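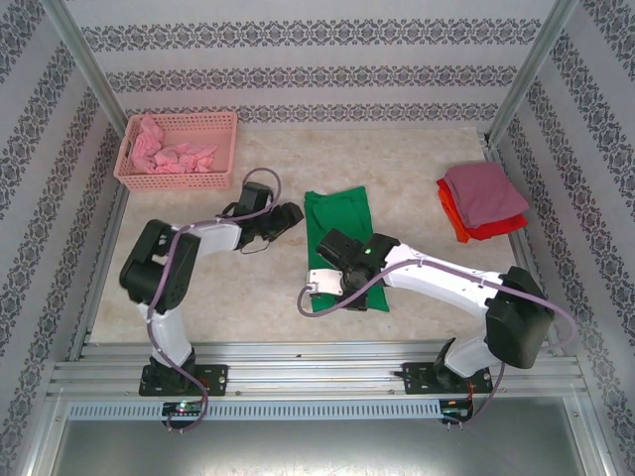 Hacer Öztürkmen has folded other people's clothes for a living long enough to have opinions about basket handles. She runs Işık, a wash-and-fold in Dretamholm with three dryers and a bell on the counter that customers are asked not to ring. Her views on table layout are firm. The basket goes in the far left corner, the finished pieces go on the far right, and whatever is being folded gets the middle to itself, like the green cloth lying there with its top edge not quite straight. The mauve and the bright red are already stacked. The pink is still crumpled in the basket, bunched up to one side. "There's always one left in the basket," she says. "You can fold until you're ninety."

I had gone to see her in March with a list of questions and a bag of my own shirts, which I had folded the night before in the hope of a compliment. She looked into the bag and asked whether I'd had far to carry it.

Start with the table

Her first complaint about how people fold at home is that they do it on the bed. A bed is soft, it dips, and sooner or later somebody lies down on it. She learned on her mother's kitchen table, after the breakfast things were cleared and before anyone was allowed to start lunch, and she has never found a better height.

"My mother wiped it twice," she says. "Once for the jam and once for me to see her doing it."

She likes a hard, pale top. Dark thread shows up on it, and so does the odd button that has let go in the wash. Mottled beige is her favourite, in the style of marble but without the price of marble. As for patterned walls, she had assumed I would ask about something more important. I pressed her. "Grey flowers, grey scrolls, fine. You look at the shirt. If you're looking at the wall you're not folding."

On baskets she can go on for a while, and did. Plastic with holes in the sides, so the air gets through. A handle you can get four fingers into. Never wicker, which she describes as "a lovely thing for catching a jumper". Her business partner, Cyrill Zürcher, once bought a Kelent, a collapsible model with fabric sides, and it collapsed on the back step with a christening gown in it. It now belongs to Kako, the shop cat, who is the only one of them it has ever suited.

Flat first

Cyrill came in from the dryers partway through this and stood there with a pillowcase over his arm like a waiter. He used to do the books for a hardware wholesaler and he still likes a number. On a busy morning, he told me, they will fold 300 pieces before lunch. The record for a single day is 2345, after a swimming carnival, and most of those were towels.

"Towels don't count," says Hacer.

"They were counted," says Cyrill.

What they agree on is that the folding is the short part. The long part is getting the thing flat. Hacer does it from the shoulders: a hand at each top corner, a small lift, a pull outwards, then down. Knits need the most patience. They come out of the dryer with a memory of the last person who sat in them, and a T-shirt that looks perfectly square will have a bit of shoulder bunched up near the neck, or one side flopped over on itself. Fold over the top of that and you've got a lump for life.

"People rush to the first fold because that's the part that looks like work," she says. "The green one, you see it's nearly there, it's almost flat. Nearly there is when everybody stops."

I asked about the faint creases across the middle. She shrugged. Creases across the middle she can live with, as they'll sit inside once the hem comes up to the collar. A flap along the side has to be opened out first. 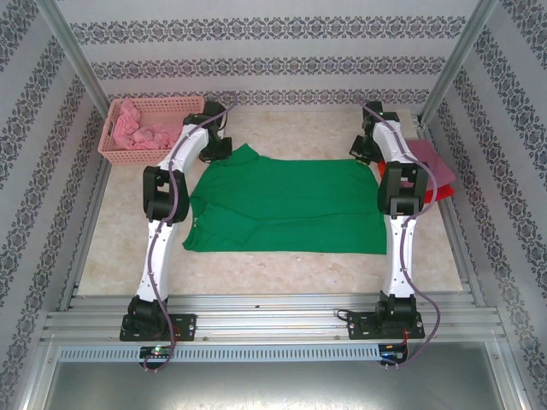
Thirds, halves and my shirts

For the fold itself she is less strict than I'd feared. Sides in, bottom up, then up again if the shelf is shallow. She has watched the films where a shirt is pinched in two places and flicked into a rectangle, and she can do it, but she thinks it's mostly for parties.

Stacks should be low enough to carry under your chin. Brights can sit next to pastels once they're dry. Fitted sheets are Cyrill's department, by an arrangement neither of them would go into.

Before I left she took the top shirt out of my bag, shook it once and folded it again in roughly 3 seconds, talking to a customer the whole time. Then she did the next. Cyrill wrote me out a ticket, number 101, and told me they'd be ready by four.

"They're clean," I said. "I only brought them to show you."

"Yes," said Hacer, and put them through to the back.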